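Jelemska Rooms, Unit 3415
Fire and general safety walk-through, April
Type of visit: routine, between stays

Ratings used: OK, Fix, Watch. Comments are for the unit owner and the cleaning crew.

Entry and hallway

1. Front door closes and latches without being pulled. OK
2. Deadbolt opens from inside without a key. OK
Comment: Turns stiffly. A little graphite would help, no need to replace it.
3. Evacuation map posted inside the door. Fix
Comment: The map is for the floor below. The stairs are in the same place but the unit numbers are wrong. Ask the Liao office for the correct sheet.
4. Hallway clear of stored items. OK

Kitchen

5. Extinguisher mounted, gauge in the green. OK
6. Extinguisher tag current. Watch
Comment: Good through next month. Ratach services the whole building, so put this unit on their list now.
7. Range hood filter clean. Fix
Comment: Grease on the back side of the mesh. The front had been wiped, the filter had not been taken out. It slides forward and down.
8. Outlets near the sink trip when tested. OK
Comment: Tested 2, both reset on the first try.
9. Space heater, toaster and kettle cords free of cracks. Fix
Comment: Kettle cord is nicked near the plug. Taken out of use and left on the counter with a tag on it. Please don't put it back in the cupboard.

Bedroom

10. Smoke alarm sounds when tested. OK
11. Window opens fully and stays open. Watch
Comment: It opens, but slides back down a few inches. This is the second way out of the room, so it should hold by itself. Same comment as last visit.
12. Bedside lamps fitted with the right bulb. OK
Comment: Shade label allows up to 1000 lumens. Both bulbs are under that.
13. Bedding and curtains clear of heaters. OK
Comment: The wall heater has a good gap on every side. Keep the extra blankets in the closet, where they are now.

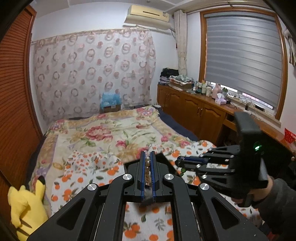

14. Closet light off when the door is shut. Fix
Comment: The switch in the door frame is stuck. The bulb stays on and was hot to the touch, with spare pillows on the shelf right under it. I unscrewed the bulb and moved the pillows down. Leave it that way until the switch has been replaced.
15. No extension cords under rugs. OK

Bathroom

16. Fan runs and pulls air. Watch
Comment: Holds a tissue, but only just. Dust on the cover.
17. Grab bar tight. OK
18. Hot water at the tap within the building limit. OK
Comment: Checked after a two minute run.

Paperwork

19. Carbon monoxide alarm listed in the unit binder. Fix
Comment: The binder shows the old alarm. The one on the wall is the Pruvum unit put in over the winter. Write in the new install month and throw out the old manual — guests do read it.
20. Emergency numbers legible. OK

Items 3, 7, 9, 14 and 19 need to be closed before the next check-in at 4 p.m. Item 11 can wait for the window contractor, but it will be marked Fix if it is the same next time.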